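How to clean and reset a toy play kitchen (the quick way)

Posted by Marites Javier, 2024-04-08

Right, quick one. I've been asked for this by three different parents at Brindport playgroup so am writing it down once and then I can just send the link. It's how I clean the play kitchen at the end of a week and put it back so it's ready for the next lot. Takes me the length of a pot of tea. Longer if there's been playdough.

What you need

Washing up bowl, warm water, squirt of washing up liquid
2 cloths, one wet one dry
Old toothbrush
A tray or box lid for all the loose bits
Cotton buds if you're feeling keen

No bleach. No furniture polish either, it makes the worktop slippy and everything slides off it.

Step 1. Everything out

All of it. Balls, pots, veg, the spoon that isn't from this set. Check inside the oven and behind the drawers, things get posted down the back. Tip it all on the tray and pull out anything that belongs to another toy. Anything cracked goes in the bin now, don't put it to one side to mend -- you won't.

Step 2. Wash the small stuff

Hard plastic and metal go in the bowl. Swish, rinse, lay on a towel. Pots want drying straight away or you get water marks all over the shiny ones. Check the handles are tight while you're at it.

Fabric food: don't soak it. Damp cloth, then somewhere airy over night. Emese Borbély puts hers in a pillowcase in the machine on a cool wash and says it's fine. I did that with a felt lettuce and it came out the size of a stamp, so up to you.

Step 3. Wipe down, top to bottom

Start with the back panel and taps. If the panel is ribbed run the toothbrush along the grooves, that's where the grey muck sits. Then worktops, then hob, then doors and drawer fronts. Wring the cloth out hard before it goes anywhere near wood. Wipe along the grain, dry it as you go. Wet edges swell up and there is no fixing that.

Hob grates: lift off if they lift off. If they're fixed, toothbrush again. Turn each knob as you wipe round it, crumbs collect underneath and then it sticks.

Sink: take out any mat or liner first. Card ones can't be washed, just shake and brush. Mine last until someone puts real water in, then I cut a new one from a box.

Step 4. Put it back, but not all of it

Most people go wrong here. They put everything back out and it's on the floor in five minutes. Leave it sparse. One pot on the hob, a couple of balls for "washing up" or for soup, a bit of veg in the planters at the back. That's loads. The rest goes in a box and you swap it over when they get bored.

My rough order:

Pot on a back burner so little ones have to reach and think about it
One ball on the worktop, one in the sink, different colours if you've got them
Planters with something in each, red things and something leafy
Drawers shut, oven shut

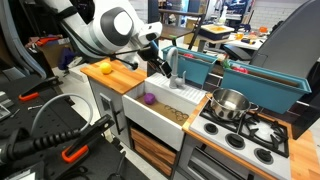 Step 5. Sort the spare box

Old shoe box is fine. I write what's in it on the lid in pencil and rub it out when it changes. Erzsébet Boros has a proper Wastero crate with dividers, very smart, wish I was that sort of person.

Don't over fill it. If the lid won't go on, something leaves.

Step 6. Quick safety look

Screws on the door handles -- wiggle each one. Run a hand along the worktop edges for splinters. Rock the whole unit gently, if it tips foward at all it wants fixing to the wall before anyone under four gets near it. Anything small enough to fit down a toilet roll tube, take it out if you've got babies about.

Bits people have asked

How often? Weekly for a group, monthly at home is plenty. Straight after if anyone's been poorly.

Stickers that won't come off? Cooking oil on a cloth, leave it ten minutes, rub, then soapy water to get the oil off. Test a hidden bit first.

Pen on the white parts? Damp melamine sponge, go lightly or you'll take the shine off.

Drawer sticking? Rub a candle stub along the runners. Grażyna's tip, works on real drawers too.

Will do one on the dressing up rail when I get a minute.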